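Chapter 6
Soil Temperature and the Start of the Growing Season

Monday, July 29, 2024
By Ansel Okafor and Tiago Abreu

6.1 Air and soil in spring

Gardeners usually judge the start of the season by the air. A mild afternoon brings people out of doors, and seed is sown that same weekend. Seed, however, lies in the soil, and the soil keeps its own calendar. In a cold spring the top few centimetres may lag well behind the air, and in a wet one the lag is longer still. Much of what is put down to poor seed is the result of sowing into ground that was too cold for the crop.

This chapter deals with how soil gains heat, how it holds it and how it loses it again. Chapter 5 covered the movement of water, and some of that material is needed here, particularly the section on pore space. Readers who have not worked through it should at least look at the drainage exercise on the Gurell clay before going on.

Soil temperature is measured at a stated depth. A figure without a depth has little meaning. At the surface of bare ground the daily swing can be large, while at half a metre it is hardly noticeable and only the slow change from season to season remains. For sowing, the useful depth is that of the seed. For planting out, it is the depth of the root ball. The reading should be taken in the morning, when the shallow soil is near its lowest, and repeated over several days. A single warm reading taken after lunch is of no use.

6.2 Heat gain at the surface

Nearly all the heat that enters garden soil in spring comes from the sun. Part of the light that reaches the ground is reflected and lost, and the rest is taken up as heat. The share reflected depends on the colour of the surface, its roughness, how moist it is and the angle at which the light arrives. Dark soils reflect little. Pale, chalky or sandy soils reflect a good deal more, and a covering of fresh snow reflects most of what falls on it.

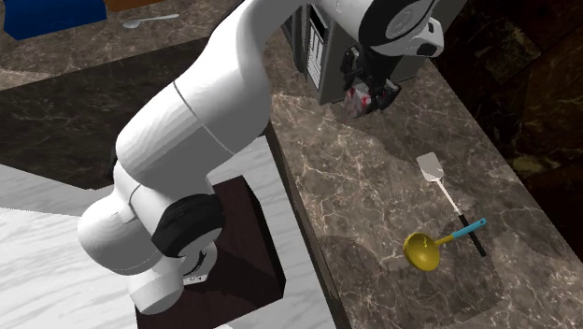
The colour of a bed is therefore the first thing to record when its spring behaviour is being studied. It should be recorded both moist and dry, as most soils darken when wetted. Judging colour by eye is harder than it seems, for the eye compares neighbouring surfaces and gives no absolute value. The black ring around the lower joint of the white arm stands out strongly for this reason, and the dark brown block beneath it looks darker for being set on pale marble. A brown loam beside a white gravel path will likewise look darker than the same loam beside a peat bed. Use a soil colour chart, hold it next to the sample, and keep other surfaces out of view.

Colour alone does not settle the matter. A dark soil takes up more heat, but dark soils are often rich in organic matter, and organic matter holds water. As the next section shows, a wet soil needs more heat to warm by one degree. The advantage gained at the surface can be lost lower down - in some gardens it is lost entirely, and the black fen bed is the last to be ready.

6.3 Heat storage

The quantity of heat needed to warm a given volume of material by one degree is its volumetric heat capacity. For solid soil minerals the value is close to 2 megajoules per cubic metre per degree. For water it is more than twice that. For air it is so small that it can be left out of the calculation.

It follows that the heat capacity of a bed is governed chiefly by how much water it holds. A drained sandy soil has much of its pore space filled with air and warms quickly. A saturated clay may need 3,000 kilojoules or more per cubic metre for each degree. Given the same sunshine, the clay will rise more slowly. It will also cool more slowly, and in October the clay bed may still be usable for late sowings when the sand has gone cold.

Evaporation adds a further cost. Water leaving the surface as vapour takes heat with it, so a wet bed in a drying wind can stay cold through several bright days. Improving drainage acts on both terms at once, and it does more for an early start than any surface treatment.

6.4 The Lidau record

The worked material in this chapter comes from a trial garden at Lidau, where 18 beds were fitted with probes at seed depth. The beds include three soil types: Strickland sand, Stikaren loam and Gurell clay. The full record holds 2,356 morning readings. Gaps in it are left as gaps and have not been filled by calculation. Students should do the same with their own records.

Two points should be noted before the data are used. First, the garden lies on a gentle south-facing slope, and sloping ground of that kind meets the spring sun more squarely than level ground does. The readings should not be carried over to a flat or north-facing site. Second, the beds were kept bare until sowing. Mulch changes the picture a good deal. A straw mulch is pale and full of air - it reflects light and slows the passage of heat downwards, so soil under straw stays cold longer in spring. Clear sheeting has the opposite effect and is treated in section 6.7.

The loam beds are taken first, as their behaviour is the simplest. Section 6.5 sets out the method for reducing daily readings to a running mean and for finding the date on which a bed passes the sowing threshold of a given crop. A pencil, squared paper and the tables at the back of the book are sufficient.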